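Re: [Pirton-hall] Stage lettering and the black shirts
From: Mirela Falcão
Date: 15/09/2018

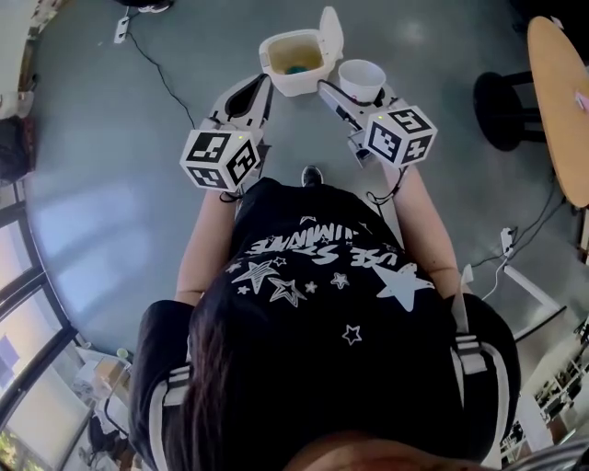

The quote from Hinds came in for the shirts and I think we should take it. They want 629 for the full order, both sizes of lettering included, and they will hold that price until January. The choir needs short sleeves in black, same as before, and the only open point is the print. I would go for plain white block letters with stars in different sizes scattered under them, some filled in and some only outlined, like on the T-shirt in the photo. White on black reads well even from the back row, and it saves us paying for a second color.

On Thu, Paul wrote:
> Two things before we order. Does the price cover the
> children's sizes? And can the print go through a hot
> wash? The last lot cracked after one season and I had
> 53 of them back in a box in my hallway.

Children's sizes are covered. For washing they say warm, inside out, no dryer. I asked for a sample and will wash it a few times at home before we sign anything.

Still to settle: the wording. "Pirton Singers" fits on one line at the large size. If we add the year it goes to two lines and the stars have to move down. I prefer it without the year, so leftover shirts can be used next time.

Please send sizes to me directly and not to the list.

Mirela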